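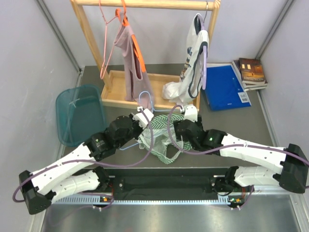
Both arms on the green and white garment, light blue hanger in the mix. Mauve thing and white shirt already on the rail.

11 July 2019

So the cell is back up! I promised Amerley Addo I'd write down what I did to it, partly so she can do it herself when I'm off, and partly because I wrote none of it down last time and spent a whole afternoon working it out again from scratch.

For anyone new here, Lulton is the two-armed cell we use for clothes on hangers. It's named after the village where Diane Marchand found the bench for it, and it's had a rough couple of months. The left arm had started drooping a tiny bit at full stretch (a few millimetres, nothing you'd spot unless you were trying to get a hanger hook over a rail, when it's suddenly all you can see).

I blamed the elbow first. Took the covers off, checked every screw along the forearm, put it all back together, and it drooped exactly as before. Then I blamed the software, which meant two evenings in the Vorkar settings pages and a fairly grumpy email to Diane. It was the base. Two of the bolts under the left base joint had backed out by maybe a quarter turn, and the whole arm was leaning on its own weight. I could have cried. They're tight now, with a dab of thread lock, and I've drawn a paint line across each one so you can see straight away if it's moved.

The next job was the cables. They're the purple ones, and I'm very fond of them, but they'd been tied down too tight at the wrist and one had started to go stiff. There's a lot more slack in them now, so they make those big daft loops by the grippers. It looks untidy and I don't care. When I had them pulled in neatly, the right one snagged at the elbow every time the arm folded right back. If you're re-tying them, Amerley, fold the arm all the way up BEFORE you do the last tie. I've got a bag of the soft ties in the second drawer, please don't use the hard plastic ones.

Then the toothed rail along the front. I do this with an old toothbrush and it's amazing what comes out of it, mostly fluff off jumpers. Brush along the teeth, hoover, brush again. No oil! I oiled it once in June and it turned all the fluff into a kind of felt. Go gently near the little circuit boards under the bases as well, the thin wires there don't enjoy being hoovered.

After that it's just teaching it where everything is again. The rack goes back on its marks, the teal bin to the left of it, and then I run the Florkavix routine, which touches each gripper to 21 points and grumbles if any of them are off. First go it failed on 109 different warnings (I'd left the old base numbers in). Second go, clean.

Since then it's done over 600 pick-ups and the left arm is still level. I'll check the paint lines again at 2,000, or sooner if it starts missing the rail.

Still on the list: the gripper tips on the right are getting shiny and slip a bit on thin hangers. Didenko say new ones are on the way. I'll post when they turn up, and if anyone has a favourite grippy tape for the meantime, leave a comment.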